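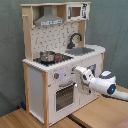
A toy kitchen with a range hood and a microwave.

Pidby toy library to reopen in larger space

Thursday, August 12, 2021

The Pidby toy library will reopen next month in the former shoe store on Mohmand Street, more than a year after it stopped lending.

The library closed its old room behind the post office last spring and put its stock into storage. The lease ran out while the doors were shut, and the landlord chose not to renew it. The new space has a front counter, two rooms for shelving and a small play area where children can try things before taking them home.

Families will be able to borrow up to three items at a time and keep them for four weeks. Puzzles and board games count as one item each, and so do building sets, which are lent in zippered bags with a parts list inside. Large pieces such as play kitchens, workbenches and dollhouses have to be reserved ahead and picked up on a Saturday. They can be kept for nine weeks.

Membership will cost $100 a year per household, the same as before the closing. Families who had paid for 2020 will have the unused months added to a new card and do not need to apply again. Child care providers with a county license can join at the same price and borrow twice as many items.

The library had 300 member households when it closed. Since sign-up opened in May, 135 have asked to come back, and the library says it has also heard from families in Lultier, where there is no similar service. Lultier residents can join for the first time this year. They will pay the same fee but must bring proof of address when they pick up their card.

Some things have been dropped from the catalog. Dress-up clothes and hand puppets will not be lent this fall, and neither will anything stuffed. Returned toys will be wiped down and held for two days before going back on the shelf, so an item may show as unavailable in the online catalog even though it has been brought back. Late fees have been replaced with a hold on the card until the item is returned.

Shelving for the two back rooms was bought secondhand from Stustero, the office furniture dealer on Route 6, which also delivered it. Painting is finished. The front door still needs a ramp, and the town has approved the permit for it. Until the ramp is in, visitors with strollers or wheelchairs can use the side entrance from the parking lot.

Opening hours will be Tuesday and Thursday from 3 to 7 p.m. and Saturday from 10 a.m. to 2 p.m. Membership forms are available at the Pidby town hall and at the public library's front desk. Toys borrowed before the closing can be dropped off at the new address during opening hours, and no charge will be made for them.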